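We use cookies to remember your ticket preferences and keep you signed in. By continuing to browse you agree to our cookie policy. Accept / Manage settings

Ticket 759 – Hook rail and wall basket at the Omcombe station
Opened 3/6/21
Status: partly fixed, leaving open
Category: storage and fittings

Okay, I'm opening this one myself because I've grumbled about it at lunch enough times and it probably belongs in writing. The hook rail on the back wall of the Omcombe station won't keep its hooks where you put them. You set one, you hang something on it, you come back after a break and the hook has crept toward the right-hand end or it's leaning like it's had a long day. The basket on the left wall has its own issue (it rattles), and then there's the scissors, which I'll get to.

What I've tried so far, in order, so the next person doesn't repeat it all.

First go: tightened every screw on the rail with the little hex key from the drawer. Felt great. Lasted until I hung the heavy ladle on the wide hook, and then the whole hook tipped forward again. So it isn't just a loose screw, or it isn't only that.

Second go: took the wide double hook off completely and looked at the nut behind it. The nut was the wrong size for the slot! It's a hair too narrow, so it grips on one side and floats on the other. I checked our parts bin and we've got a bag of the Istex nuts, which fit properly, and a bag of the Kanaujia ones, which look exactly the same until you try to turn them. Somebody (very possibly me) tipped both bags into one tub last summer. I've sorted the tub now and put a label on the Istex side. Please don't combine them again, it took me most of an afternoon.

Third go: swapped in an Istex nut on the wide hook and tightened it with the rail unloaded. It's been solid all morning – I hung the ladle and the colander on it together and gave it a good tug and it didn't budge. So that's the fix, I'm pretty sure, and the other hooks want the same thing done. I had 2 nuts left over after that, so I need to order more before I can finish. Part number on the bag ends in 363 if anyone is placing an order before I get to it.

While I had the tools out I went over what lives on the table as well, since half the trouble is that things get hung up or dropped in the basket with no real home.

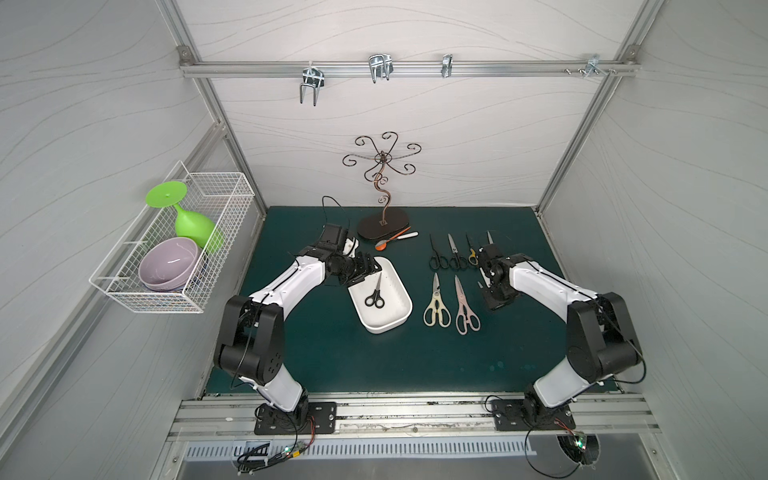
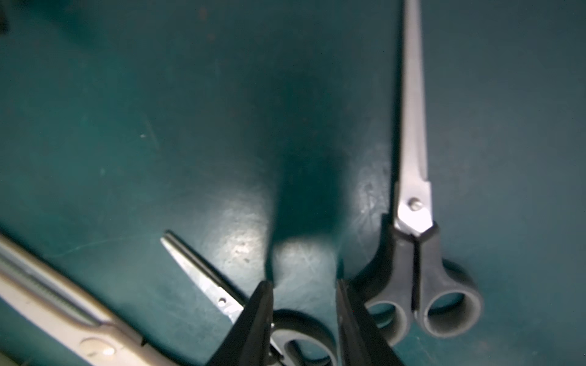 Both from the Omcombe station.

On to the basket. The rattle comes from the lower bracket, where the wire sits in a little groove and has room to jiggle. I wrapped the contact point with a strip of felt tape and pushed it back in, and it's a lot quieter. Not silent. If you drop a bowl in from any height you'll still hear it across the room, so, you know, don't drop bowls in. The ceramic ones especially should go in gently and sit open side up if there's space. Plastic cups can go wherever, they don't care.

I'd also say the basket is doing too many jobs. It gets cups, bowls, whatever dish is in your hand when the phone rings, and once a bag of clothespins that stayed in there for a month. I'd like to make it dishes only. No strong feelings about which dishes.

The jewelry stand – the one with the twisty copper-brown stem and the curly arms – is fine, by the way. There was a note in the old ticket saying it wobbles. I set it on the flat counter by the sink and it stood perfectly still, so I think the wobble was a crumb or a bit of grit under the base. Wipe under it before you put it back and see if that does it for you. Please don't bend the arms to "balance" it, they don't bend back nicely.

Now, scissors. We own too many and they all end up lying flat on the table, which is how the tabletop got so scuffed (my theory, anyway). What I'd love is for them to hang from the rail by their handle loops once the hooks are sorted. I tried it with the long narrow pair on the wide hook and it hung beautifully. The big ones with the ridged strip along the blade are heavier and I don't want them on anything that still has a Kanaujia nut behind it. Until the new nuts come, those go in the drawer, blades to the back.

The narrow clip hook is no good for scissors at all. I got a dish towel to stay on it and that's about its limit. The small bracket near the right end I've left completely alone, there are screws and bits around it and I don't know what it was put up for. If it's yours, could you add a comment?

Still to do:

Order more Istex nuts (me, this week)
Swap the nuts on the remaining hooks
Second layer of felt on the lower bracket
Find out about the right-hand bracket
Ask the Elier folks if they still want their colander back, it's been living on our rail since they moved out

Update, same afternoon: nuts are ordered, 3 packs, should land later in June. The wide hook is still holding with the ladle on it. I did notice the rail itself has a tiny bit of give at the left end when you pull down hard, so I'll check the end fastener when I do the rest. Leaving the ticket open till then.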